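The Lifetime License and Whose Lifetime It Means

By Adelmo Lombardi
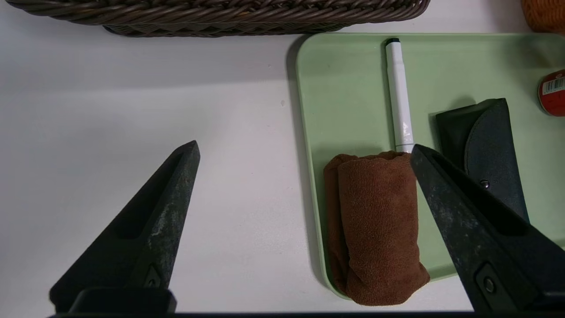
Gripper fingers and a folded towel on a white tabletop.

I have bought software "for life" more than once, and I would like to talk about the word.

The latest offer came on a Monday morning, from Pallstead, the company behind the drawing program Drovalero. Pay $88 once, the email said, and never pay again. There was a countdown clock under the button. I have used Drovalero for years to lay out newsletters and label drawings, I like it, and my first feeling was relief. Finally, somebody who will stop billing me. My second feeling was that I had read this email before, from other companies, and that some of those companies can't be reached anymore.

I'm not a fan of subscriptions. I want that on the table early, because whenever I grumble about lifetime deals someone assumes I must enjoy renting a crop tool by the month. I don't. I resent every small charge on the card statement, and I resent the cancellation screens even more, with their sad cartoon animals and the offer of a discount that apparently existed the whole time. If the choice were really between owning a program and renting it, I'd own it and this would be a short column.

But read the terms. I did, with coffee, and then I sent them to Elisa Caruso, who used to write this sort of page for a living. The Drovalero offer covers "the lifetime of the product." It doesn't say my lifetime, and it doesn't say the company's. The product is whatever Pallstead says the product is. If they put out something next January called Drovalero Studio, with a new icon and a slightly rearranged toolbar, the thing I bought for life will be a different product whose lifetime has ended. Elisa's reply was one line: "The product is defined in a document they can edit."

She's right, and it's worse than that, since the terms also say that updates will be provided "at our discretion." So the promise, once you take the paint off it, is that I may keep using a program I paid for until it stops working, and that I may get fixes for it if they feel like it. We used to call that buying a program. It came in a box and we didn't need a countdown clock.

Now, there's a fair answer to this, and Italo Greco gave it to me at some length. Italo runs the computers at Fabbri, a sign shop with 3 machines licensed for Drovalero, and he thinks I'm being a crank. His argument goes like this. At the subscription price, the lifetime license pays for itself before the second year is out. Anything after that is free. If Pallstead folds or pulls a fast one in year four, he's still ahead. He isn't buying eternity, he says, he's buying a discount with a silly name on it, and he'd be a fool to turn it down on account of the name.

I can't fault the arithmetic. For a shop that opens the program every working day and has the money sitting there, it probably is a good deal. If you're in Italo's position, go ahead.

What bothers me is what the money is for. A subscription, for all its irritations, ties the company's income to whether people are still happy this month. An old-fashioned paid upgrade does the same thing on a slower clock: make version six good enough and I'll pay for version six. A lifetime license cuts that tie. The day after I pay, I become a cost. I send support emails, I complain when the new operating system breaks the font menu, I want the printing bug fixed, and none of that will ever bring in another cent from me. The only people worth pleasing are the ones who haven't bought yet. You can guess what gets built under those conditions. New features that look good in a demo get built. The printing bug stays.

And when the new buyers run out, what then? The company has a crowd of people it owes work to and nothing coming in. It can sell itself to somebody who never made the promise. It can invent the Studio edition. Or it can go quiet, which in my experience is the usual one. The forum fills with people asking if anyone is still there, and the last blog post is a cheerful one about dark mode.

I went through this with Hidum, a backup utility I bought for $61 when it was new. It was a lovely little thing. It sat in the menu bar, it copied what I told it to copy, and it restored a folder of tax papers for me once when I had done something stupid. The lifetime on that one was 3 years. Nothing dramatic happened at the end. A system update came along, Hidum began failing in the middle of its nightly run, and the support address started bouncing. I kept it installed for months out of something like loyalty, which is an embarrassing thing to feel toward a backup program. Backups are the one kind of software where you really need somebody awake at the other end.

Was it a bad purchase? Spread over the time I used it, the price was low. I've spent more on worse. So Italo would say I came out fine, and as far as the money goes I did. What I lost was the week I spent moving everything to another tool, working out which of the old archives could still be opened, and finding that several couldn't. That cost isn't in anybody's break-even table, mine included, until it arrives.

This is where I think the lifetime deal does its real damage. It makes you stop looking. With a subscription you get a yearly poke in the ribs: do I still use this, does it still work, is there something better? With a license you believe is permanent, you put the question away for good. Your files pile up in the program's own format. You skip the export. Why would you export? You have it for life.

Brijesh Dixit, who writes small utilities on his own and sells them for modest one-time prices, wrote to me after I complained about this in an earlier column. He was a little hurt. He pointed out that a lot of one-person developers offer lifetime licenses in perfectly good faith. They hate subscriptions too, their customers ask for lifetime pricing over and over, and a lump of cash in the first year is sometimes the difference between shipping the thing and going back to a day job. I believe him. I believe most of the people making this promise mean it on the day they make it.

I just don't see why sincerity should settle it. A person can mean a promise completely and have no way of keeping it. When I asked Brijesh what would happen to his customers if he got sick or simply got bored, he was straight with me: he didn't have a plan. He has since changed his own page. It now says you're buying the current version, that it will keep running without checking in with any server, and that fixes are included until the next big version. It's a smaller claim. I bought one of his programs on the strength of it, though I haven't found much use for it yet.

That wording points at what I'd want from Pallstead, if Pallstead were asking. Tell me the program will open and run without calling home. The current Drovalero checks its license online every few weeks, and a lifetime license that depends on a server somebody has to keep paying for is a strange animal. Tell me how long you'll fix it, in years, with a number I can hold you to. Publish the file format, or at least let me export everything to something other programs can read without losing the layers. And if you're going to define "product," define it in a way that doesn't let you rename your way out.

I wrote to them and asked about the license check. The answer came from Ettore Ferri, in their customer team, and it was polite and prompt. He said the company had "no plans" to retire the license servers. I'm sure that's true. Hidum had no plans either, as far as I know. He didn't answer the part about the file format, and when I asked a second time he sent me a link to the offer page, where the countdown clock had been reset.

The clock, I admit, annoyed me more than the terms did. A company that really wants to look after me for the rest of my life should be able to wait until Thursday while I think about it. The hurry tells me this is about cash this quarter. There's no shame in needing cash this quarter, but I'd like to be told so. I might even pay. "We're short, we'd like to keep making this, here's a good price for the version we have now" is an email I would read twice.

People will write in to say that their own lifetime license has lasted ages and is still going strong. Good. Some do last. My objection is that you can't tell those from the others on the day you buy, and the page selling them to you has been written so that you can't. A plain price for a plain version tells me what I have. A subscription at least tells me what I don't have.

I haven't bought the Drovalero license. I've paid for one more month at the old rate, and I'm spending evenings exporting the old newsletters to PDF, one folder at a time. The older ones have a font problem I haven't sorted out yet.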